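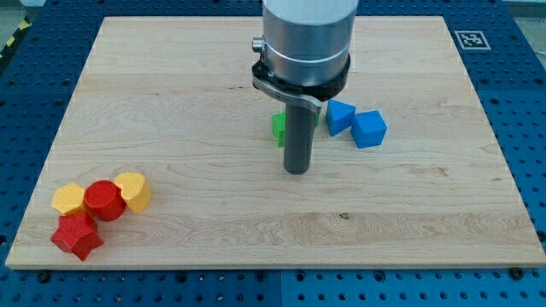 In Praise of the Plain Block

My grandmother kept her blocks in a biscuit tin on the bottom shelf of the pantry in Darkcombe, next to the potatoes, and for years I believed that all blocks smelled faintly of earth. There were 37 of them. I know because she counted them back into the tin every evening we stayed with her, out loud, and if the count came up short we were sent crawling under the sofa until it didn't. I have the tin now. It's on my own bottom shelf, and the count still comes out right, though I'll admit that two of them are replacements I painted myself one wet March and the green doesn't quite match.

I have been thinking about blocks a good deal lately, partly because my youngest has reached the age for them and partly because I spent an afternoon in a very large toy store in Prillberg trying to buy some more. You would think this would be easy. I walked up one aisle and down the next and found blocks that light up, blocks that snap together only one way, blocks that come with a booklet and a sticker sheet and a little story about a fox. The young man who helped me (and he was kind, and I don't blame him for any of it) kept asking me what I wanted them to make. I said I didn't know yet. He looked a bit worried for me.

And that, I suppose, is my whole complaint, so I may as well spend the rest of this page on it.

A plain cube asks for very little. It has a color, and it has corners, and it will sit where you put it if you've put it somewhere flat. Give a small child a few blue ones and a green one and walk away to fold the laundry, and when you come back there will be a bakery, or a family. In our house the blue ones are nearly always the cousins. The green one is a frog on some days and the dentist on others, and I have learned to ask before I move it.

I know what people say to this, because my friend Siobhán Flanagan says it to me regularly over coffee, and she has raised more children than I have and may well be right. She says the plain ones are lovely for a grown-up with memories and rather dull for a child without any. Her grandsons have a set from Kistavico, the kind that clicks, and they have built a drawbridge with it that goes up and down. I've seen the drawbridge. It is a wonderful drawbridge, and I clapped. But when I asked the older boy what else the set could be, he turned the box around to show me the other pictures on the back, and there were 9 of them, and he had already done them all. I thought about that the whole way home.

Now, I don't want to be one of those people who thinks everything was better in a biscuit tin. Some of my grandmother's blocks gave splinters. The paint on the red ones came off on your tongue, and I dread to think what was in it. New ones are cleaner and truer at the corners, and if they're made of something a person can put through the dishwasher then so much the better. I'm not fussy about what they're made of. Wood is pleasant in the hand, but I have known foam ones and rubbery ones with a nice rough grain to them, and a tower made of those comes down a good deal more quietly, which matters when there's a baby asleep down the hall.

What I am fussy about is where they get played with, and here I'm afraid I become quite tiresome. Carpet is no good. A child who is trying to put one cube on top of another on a deep carpet is learning mainly about disappointment. Kitchen tile is too cold for little knees and too loud for everybody else. What you want is a board. A good wide wooden one, pale if you can get it, so the colors show up, and big enough that the blocks can wander off a little and still be on it. Ours was a pastry board that had been my aunt's, and it had warped just enough to be no good for pastry. It goes on the floor after breakfast and it goes back behind the refrigerator before supper, and for all the hours in between it is a whole town with edges. I love the edges. When the board comes out, play has a place to be, and when it goes away the room belongs to the rest of us again.

I like the look of the blocks on it too, even when nothing is being built. I used to line them up at night, squared off and sorted by color, until I noticed that mine would come down in the morning and push them all crooked again before starting. I've stopped lining them up. Now I leave them as they are, one leaning this way, a couple turned corner-first, and it seems to get her going sooner. Mrs. Awad, who has the apartment below ours and taught first grade for 20 years, tells me she did the same in her classroom and that the tidy shelf was always the last one anybody touched.

So if you have a birthday to shop for this spring, and you are standing in the bright aisle with a box in each hand, I would put in a word for the dull one. It might get a polite thank-you and be forgotten by lunchtime. That happens, and it happened to me with a very nice nephew. But keep it somewhere low, where it can be reached without asking, and give it a few months.

I did find a set in the end, by the way, on the bottom shelf at the back, behind the bubble machines. They had to look up the price. I've put them in with the others, so the count is all wrong now, and I'll have to learn a new one.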